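3.2 Basket placement on the sorting table

The second activity concerned woven containers. Wicker baskets are common in homes for holding bread, mail and small laundry, yet studies of household tidying tend to treat them as rigid boxes. In the Altetdale sessions we recorded 347 placements on a white table divided by lines of black tape. A placement was scored as complete when the full base of the basket lay flat and the rim was level.

Of the 347 placements, 86 passed through a tilted phase in which one side of the basket touched the table before the other. Tilting was more frequent when the basket was held by the rim – the weave gives slightly under load, and the base swings toward the table. Placements of this type are labeled "edge first" in Figure 4. A further 11 were excluded owing to incomplete annotation.

Position was read from the tape lines, and each trial was assigned to the stripe containing the larger part of the base. Where the base lay equally across two stripes, the one nearer the table edge was used.

Figure 4. Edge-first contact of a wicker basket with the table surface.
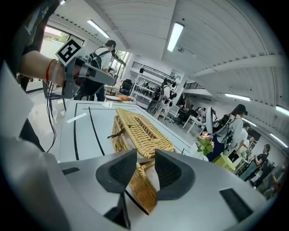
Level placements were coded by the same procedure, with the rim height taken at both short sides.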